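Household manipulation (robotics)

Household manipulation is the branch of robotics concerned with machines that handle ordinary objects in ordinary rooms: crockery, pans, food, clothing and switches. It is usually set apart from domestic cleaning robots, which move over a floor or lawn and seldom pick anything up, and from industrial handling, in which the part, its position and the motion are fixed in advance. The term covers fixed arms at a bench as well as mobile machines with one or two arms.

Scope

Tasks are commonly sorted by the kind of contact they need. Pick-and-place work moves a rigid object from one surface to another. Articulated work involves doors, drawers, lids and dials. Deformable work covers cloth, bags, dough and cable. Tool use, in which the object held acts on a second object, is normally treated as a separate class because errors in the grip are carried through to the tip of the tool.

Shop-floor chores overlap with all four. Machine tending, kitting and packing are largely pick-and-place, and have been automated for decades where parts arrive in trays. The same jobs done from a mixed bin remain partly manual in most small workshops.

Kitchen tasks

The kitchen is the most common setting for trials. Items are of a size that a two-finger gripper can hold, the results are easy to check, and a tabletop will do in place of a full room. Typical exercises include putting food into a pot, laying a plate, wiping a surface and setting a control.

Several properties of kitchen goods cause trouble. Polished steel returns reflections that shift with the camera, so depth readings on a rim or an inner wall are often missing or wrong. Glass lids are partly read as whatever lies under them. Shallow plates offer little height to grip and are generally taken by the rim, which tips them. Rotary dials need the fingers to line up with the grip bar before turning, and a small offset makes the wrist push sideways against the appliance.

Camera placement is a compromise. A wrist camera sees the object closely but blurs during fast moves and loses the wider layout. A fixed camera keeps the layout but may have its view blocked by the arm. Most benches use both.
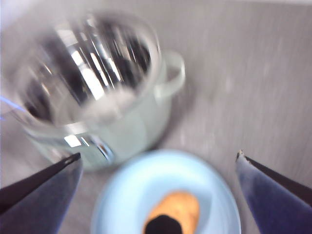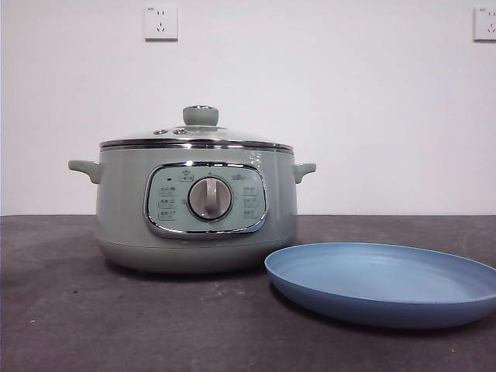

Pot and blue plate on a grey tabletop, in two views.

Can a robot cook a meal at home without help?
Single steps can be done under prepared conditions, but a whole meal in an unfamiliar kitchen is still beyond general-purpose machines. Most working systems need known utensils, a cleared surface and a person at hand to reset the task after a failure.

Measuring success

There is no agreed test. Results are normally given as the share of attempts completed, with the start positions of the objects varied between attempts. Such figures are hard to compare, as one group may count a dropped item that is picked up again as a success and another may not.

The Kerelley bench protocol, issued in November and revised on Aug 27, 2022, is one attempt at a common method. It sets 13 tasks, each run 40 times, and requires that every human intervention be logged. Two scores are reported – one for attempts finished with no intervention, one for attempts finished at all. The Skodow set, a collection of 713 recorded demonstrations made at a workshop bench, is sometimes used alongside it for training but has no scoring rules of its own.

Limits

Speed is the plainest limit. Arms meant to share a space with people are held to low speeds and forces, and a task that takes a person a few seconds may take a machine a minute or more. Reliability is the second. A rate of failure that is acceptable in a laboratory is not acceptable with hot liquid.

Recovery receives less attention than either. A person who knocks a lid askew sets it straight without stopping. A machine trained mainly on clean attempts may carry on as though the lid were seated, or repeat the same motion until it is halted. The Skutedlow trials added spoiled starts for this reason, with objects tipped over or out of reach, and found that the order in which machines ranked changed as a result.

Cost also bears on use. An arm, gripper and cameras suited to bench work cost far more than the appliances they are meant to operate, and upkeep is seldom included in published comparisons.

See also

Bin picking
Collaborative robot
Tennant gripper
Visual servoing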